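Section 3. Replacing a drive in the Hotska enclosure

1. Shut the unit down and unplug the power cord. Wait two minutes.

2. Release the latch and draw the caddy out along the rails. Hold it by the plastic edges.

CAUTION: Do not touch the circuit board or the gold connector pins.

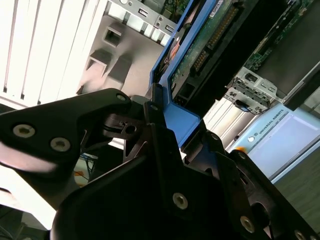 Jelle Dierckx
Technical Writer, Mudaliar

The blue caddy carries its drive with the green board exposed, so set it down on an antistatic mat.

3. Fit the new drive and slide the caddy in until it is almost flush, then press firmly.

Note: Tighten the caddy screws by hand only.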